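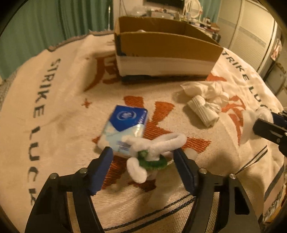

Notebook, October, started 8:15 in the morning

Indigo vat, second attempt with the Tromholm recipe

The vat from last week was left covered with the lid and a blanket. When I opened it the surface was dull blue with almost no bronze skin, and the liquid under it was more green than yellow. The smell was weak. I think it took too much air when we lifted the skeins out so quickly, and I did not give it time to recover before I closed the room.

What I did:

Warmed the vat to 50 in the water bath, slowly, nearly 70 minutes. Added fructose, 20 g, dissolved first in a cup of the warm liquid. Checked the pH with the paper strips and it was between 10 and 11, so I added one small spoon of lime and stirred from the bottom in one direction. Left it alone until the lime had settled.

At 11:40 the liquid was clear amber when I held up a glass of it. Bronze skin on top, and a good flower in the center. I was happy to see this.

Yarn: the Flesosau wool, two-ply, washed yesterday evening and soaked since then. Also one skein of the thin cotton from Midesel, because Aatos Väisänen asked if it can be dyed in the same vat. It can, but cotton likes the higher pH and the wool does not, so what we have now is a compromise. I would not do a large order this way.

Dips on the wool:
First dip 7 minutes, then 20 minutes in the air. Light blue, a little uneven near the ties.
Second dip the same time. Better. I loosened the ties before it.
Third dip the same. Medium blue, close to the card marked Tang in the sample box but somewhat grayer.

Dips on the cotton: the same, but I pressed the skein under the surface with a gloved hand and moved it all the time. The color is darker than the wool after three dips, which I did not expect. Maybe the cotton was scoured better. I have to ask what soap they used.

Rinsing: cold water, then water with a little vinegar for the wool only. The first rinse was quite blue, the third was clear. I keep forgetting that the wool must not go from warm to cold too suddenly -- last time I made a small piece of felt in this way. Now I let it cool on the rack before the rinse.

Rub test with white cloth when dry: not done yet. Please do not wind the skeins before it.

Weights: 200 g wool, dry. I did not write down the cotton before I soaked it, so the ratio for the cotton is lost. My mistake. Next time weigh everything and write it on the tag first.

To the person who uses the vat next: the lime jar is on the low shelf now, behind the mordants. Do not stir after 4 in the afternoon if you want to dye the next morning, it needs the night to settle. The lid should sit tight, and the blanket goes over it again.

Still to do:
Rub test, both fibers
Light test, half of each sample card covered with foil, south window
Order more fructose
Ask Aatos how dark he wants the cotton -- one more dip is possible tomorrow, if the vat is still amber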